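COMMUNIQUÉ DE PRESSE
Jorbridge, février

Le Carnet de Jorbridge change de peau (et de papier !)

Bonjour à toutes et à tous, c'est Imelda Talavera, rédactrice en chef du Carnet. D'habitude, un communiqué, c'est écrit à la troisième personne par quelqu'un qui n'a pas dormi. Cette fois je m'en charge moi-même, et j'ai plutôt bien dormi.

La nouvelle : notre revue trimestrielle de cuisine de marché revient en kiosque ce mois-ci, avec une maquette entièrement refaite, un papier plus épais et seize pages de plus. Nous tirons à 3 000 exemplaires, dont 300 réservés aux abonnés de la première heure, avec une couverture à rabats que je trouve franchement superbe. L'impression a été confiée à l'atelier Tiongson, qui nous supporte depuis nos débuts et qui a refait trois fois le calage du vert sans broncher. Merci à eux !

Au sommaire, un gros dossier sur les soupes d'hiver. Natsumi Higuchi est partie avec ses carnets à Rostov et en a rapporté des recettes de betterave, de chou aigre et de poisson de rivière, plus une page entière sur l'aneth (elle en met partout, on a dû négocier). Il y a aussi un reportage au marché couvert, à cinq heures du matin, quand les maraîchers déchargent et que le café est encore trop chaud pour être bu. J'y étais, j'ai raté le premier bus du retour, je ne regrette rien. 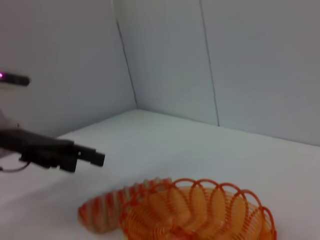

Le Carnet de Jorbridge, n° 15, p. 4

Côté rubriques, on garde le courrier des lecteurs, que vous avez défendu bec et ongles : 1 204 réponses à notre questionnaire de l'automne, et une majorité très nette pour qu'on n'y touche pas. Message reçu. Les fiches à découper reviennent aussi, en fin de numéro, imprimées d'un seul côté cette fois. La page vins disparaît, elle, et laisse la place aux bouillons, tisanes et sirops maison.

Pour fêter ça, nous organisons une soirée de lancement à la librairie Jelteck, à partir de 18 h 30. Natsumi y fera goûter deux de ses soupes et signera les exemplaires de celles et ceux qui le souhaitent. L'entrée est libre, apportez votre bol si vous y pensez, il y en aura sur place sinon.

Le numéro est vendu en kiosque, en librairie et directement auprès de la rédaction. Journalistes, blogueuses, animateurs radio : je vous envoie volontiers un exemplaire et les recettes du dossier, il suffit de m'écrire. Je réponds aussi au téléphone, de préférence l'après-midi.

Contact presse : Imelda Talavera, rédaction du Carnet de Jorbridge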